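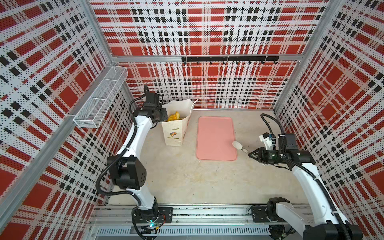
Página 2 de 9

Tema: Forrar paneles perforados con tela de cuadros

retalera_sur
Respuesta 14

Sigo con lo del taller de costura. Ya tengo decidido poner perforado en tres lados y un perfil de aluminio para el gancho de tijeras y reglas. Lo que me falta es el estampado. Me gustan los cuadros grandes rojos con blanco y negro, tipo el de la foto, pero en una habitación pequeña no sé si va a cansar. La tela que vi es la Dundau de algodón, ancho normal de cortina.

mimbre77
A mí me cansaría. Tuve una pared de tartán en el pasillo y la quité en octubre. De noche, con luz artificial, el rojo se come todo lo demás y cuesta distinguir tonos de hilo. Para coser yo pondría gris o crudo.

patronista_jl
No estoy de acuerdo con mimbre77. Para distinguir hilos lo que importa es la bombilla y el tablero de la mesa. La pared la tienes delante, pero el hilo lo miras contra la tela que estás cosiendo. Llevo años con un estampado fuerte detrás de la máquina y ningún problema.

mimbre77
Tú tendrás buena vista. El reflejo de una pared roja tiñe lo blanco, eso lo ve cualquiera que haya hecho fotos de una prenda en una habitación pintada.

patronista_jl
En fotos sí. Cosiendo, no lo noto.

kusel_abajo
Dejando aparte el color: la tela sobre perforado tapa los agujeros. ¿Cómo piensas colgar luego las cosas? Hay que ir pinchando uno a uno con punzón, y el algodón se deshilacha. Yo lo hice con una Mimberg fina y a los dos meses tenía pelusa en cada gancho. Si quieres cuadros y agujeros, mejor pintar o vinilo.

retalera_sur
No había pensado en los hilos sueltos. ¿Y si le doy cola blanca rebajada por detrás antes de pinchar?

kusel_abajo
Mejora, pero se queda acartonada y en las esquinas hace arruga. Prueba antes en un retal.

Otra cosa: con cuadros grandes tienes que casar el dibujo en los dos rincones. Si el panel lateral arranca con medio cuadro se ve desde la puerta. Calcula tela de más, un rapport entero por cada paño.

aguja_del_14
El vinilo también tiene lo suyo. Se levanta en los bordes si el panel es metálico y no lo desengrasas bien. Alcohol, dejar secar, y pasar la espátula desde el centro. Los agujeros los abrí con un soldador viejo de punta fina, con la ventana abierta porque huele bastante. Tardé más de 14 horas en total, repartidas.

mimbre77
Quemar vinilo dentro de casa no lo recomiendo, ni con la ventana abierta. Con un punzón caliente pasa lo mismo. Mejor en frío, con sacabocados.

aguja_del_14
Con sacabocados no entras si el panel ya está colgado. Pero vale, en el patio mejor.

retalera_sur
Gracias a todos. Creo que voy a dejar la tela para las cortinas y pintar los paneles. ¿Alguien ha hecho cuadros con cinta de carrocero sobre chapa perforada? Me da miedo que la pintura se cuele por debajo en los agujeros.

patronista_jl
Se cuela con brocha. Con rodillo de espuma casi seco, poco. Primero el blanco entero, luego los rojos, y el negro al final. Quita la cinta antes de que seque del todo. En la tienda de Wattanapong tenían una cinta azul que va bien, no recuerdo el ancho.

kusel_abajo
Y no cargues el rodillo cerca de los agujeros, que se embozan y luego no entra el gancho. Si se emboza alguno, palillo en el momento.

retalera_sur
Apuntado. Empiezo por el lateral izquierdo, que queda detrás de la puerta.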